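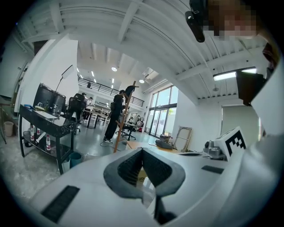

Re: Rear roller bearings on a 12 inch cylinder mower

On Oct 24, 2019, Struan Gillies wrote:

> Picked up an old Dasutham cylinder mower at a clearing sale. Cuts well
> enough but the rear roller has a lot of side play and it grumbles when
> I push it. Are the bearings a standard size, or do I have to find a
> parts machine? Serial plate is painted over.

Struan,

Mine is the same width and the bearings were a standard metric size. The number was still readable on the seal once I cleaned the grease off. Take one out and read it before you order anything.

To get the roller off, undo the 2 bolts on each side plate and slide the shaft out from the chain side. Mark the sprocket first so it goes back facing the same way. One of my bolts sheared and had to be drilled, so give them a good soak in penetrating oil overnight.

Check the shaft as well. If there is a groove worn where the bearing sits, new bearings will spin on it and you'll be back where you started. Sheila Bellamy had hers built up with weld and turned down again in January, and it has been fine so far.

Paint stripper on a rag will bring up the serial plate — go easy, the numbers aren't stamped very deep. Mine starts with 802 if that helps you date yours.

What colour is the grass box? The later ones were green.

Alasdair Paterson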